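Inach Neighborhood Kitchen, Toledo
Progress report to the Standico Fund
Prepared by Catalina Barrientos, program lead
1/21/23

Dear Friederike Wegener,

You asked for a shorter report than the last one. I have done my best, and Gisela Ledesma has removed two pages on the history of the boiler.

Where the money went

The grant paid for the supper program, the cooking classes and the home linen and tableware packs for families moving out of temporary housing. The supper program served 2,227 meals in the period. Our proposal promised more than that, and I would like to blame the snow, but the truth is that we were closed for nine evenings while the gas company and the landlord discussed whose pipe it was. They are still discussing it. The pipe has been fixed anyway, at our expense, and the invoice is attached so that you may enjoy it too.

We spent $1,000 from the contingency line on that repair and another $1,000 on a used chest freezer. The freezer came with a warranty and no lid gasket. The gasket is now in, and the freezer holds temperature so well that Florencia Leiva has had to write a rota for chipping out the peas.

Cooking classes

Attendance has been strong for anything with dough in it and weak for everything else. Thirty-three people signed up for dumplings. Four signed up for "Lentils on a Budget," and one of those had misread the flyer. Kazimiera Sowa, who teaches both, has taken the hint and will be putting the lentils inside the dumplings for the spring session. We would ask you to count this as curriculum development.

The class held in the upstairs room was less successful. The stove there has two burners, one of which has opinions. We have moved that group downstairs until we can afford something better, and the upstairs room is being used for storage, homework help and arguments about storage.

Home packs

The proposal described a pack as "bedding, basic tableware and a table covering, in coordinated neutral colors." I wrote that sentence and I apologize for the last four words. We buy what the wholesaler has, and what the wholesaler has is stars. Families with children under ten have been delighted. Two grandfathers have asked whether there is a plain one.
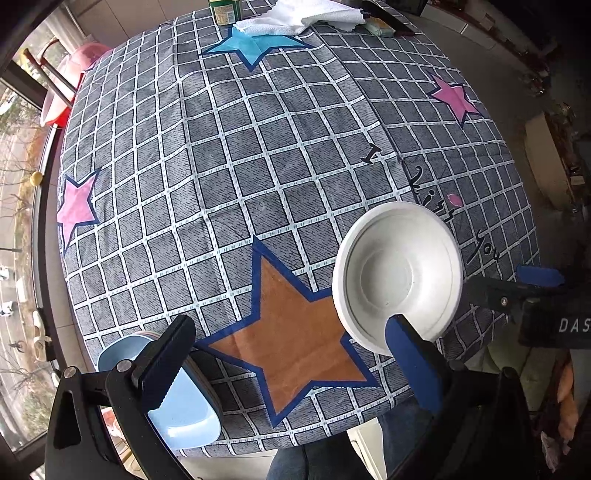
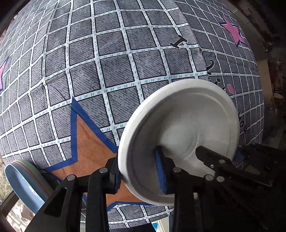 Stars in orange and pink, on a gray grid.

Delivery is the slow part. Our van is shared with the Flurker furniture project, which has first call on it in the mornings and returns it in the afternoons with the seats folded in a way that no one in our building can undo. Florencia has asked them for a written schedule. They sent a very nice one, for last June. Until we get a current one, packs are going out in private cars, and we have claimed mileage at the rate in the grant agreement and not a cent over, though it was tempting.

We also learned that a pack should include a can opener. This seems obvious now. The first families were given a good supply of canned tomatoes and no way into them, and one mother called to ask, politely, whether it was a test. Can openers have been added and sent out to the households that missed them.

Staffing

Gisela has gone from part time to nearly full time, which she describes as the same job with the hours admitted. Kazimiera remains on a teaching contract through the spring. We have not filled the driver position. We had one excellent applicant, who asked to see the van and then withdrew.

What we said we would do and have not

The evening survey has not been carried out. We printed it, and it is a good survey, but people who have just eaten want to go home. We will try a version with three questions and hand it out before dessert. The parent advisory group has met once. The minutes mostly concern parking, but there is a useful paragraph on allergy labels near the end and we have acted on it: every tray now carries a card, in large print.

The website is also late. There is a page with our address on it. The address is correct.

Next period

We plan to run the supper program on all its scheduled evenings, pipe permitting, and to start the spring classes on time. We request permission to move the unspent driver salary into van repairs and fuel. The figures are on the budget sheet, second tab. The first tab is an older version that we cannot seem to delete, so please ignore its total, however attractive.

You are welcome to visit on any supper evening. Please use the side door, as the front one sticks, and let Gisela know if you don't eat peas.

With thanks,
Catalina Barrientos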